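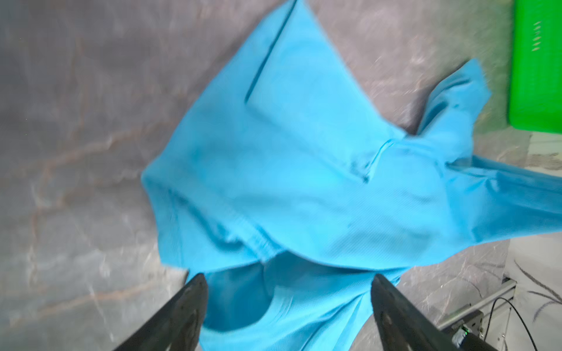 Light blue shirt, knit fabric

Members' Forum > Baking > Scones and Quick Breads
Topic: Revised method for the cheese scone recipe (No. 70)

Dehghan_Moderator
Members are advised that the method for recipe 70 has been revised following correspondence over the summer. The quantities have not changed. The dough should now be patted out to a depth of 3 cm, where the previous text gave 2 cm, and the oven should be set to 220 degrees C (200 degrees fan). The printed card will be corrected in August. Please post any results below, stating the flour and type of oven used.

asanka.haque
Thank you for the notice. I have baked the revised version twice in the Andance kitchen and wish to record a concern. At 3 cm the scones rose well, but the centres remained heavy after the stated 14 minutes. A further three minutes put this right, by which time the cheese on top had become rather dark. I used ordinary self-raising flour and a fan oven at 200.

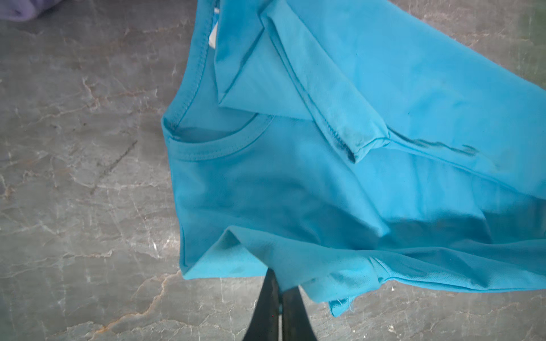

I would therefore ask whether the cheese topping might be added halfway through baking. I would also suggest that the card state the size of cutter. Mine measures 6 cm, and a wider one would presumably alter the timing again.

Kaltico_Tearoom
We must respectfully disagree on the topping. Our kitchen bakes this recipe every Monday, and opening the door halfway through has given us uneven scones on each occasion. We place the tray one shelf lower and leave it alone. The full 14 minutes has been sufficient in a conventional oven at 220.

We do support the request for a cutter size.

member1492
Could the moderator confirm whether the milk is to be added all at once? The card says "add the milk" and the notes to the older recipe say "add gradually". I have followed both and the second gave me a tough dough, I assume from too much mixing.

Dehghan_Moderator
In reply to member1492: the milk should be added all at once and brought together with a round-bladed knife. A tablespoon or so may be held back if the flour seems damp. The older note should be disregarded.

In reply to asanka.haque: the cutter used in testing was 6 cm, so this does not account for the difference. May I ask whether the butter was taken straight from the refrigerator?

asanka.haque
It was not. It had been standing out for around an hour. I shall repeat the recipe with cold butter and report the result. I remain of the view that 3 cm is too deep for a fan oven - 2.5 cm would be a reasonable compromise.

datatano
I agree with the last post. The earlier depth gave a perfectly good scone and I see no strong case for the change. I shall continue with 2 cm and 12 minutes.

Dehghan_Moderator
Both views are noted. The card will state the cutter size and the shelf position. The depth will stay at 3 cm for the present, and this topic will remain open for further results.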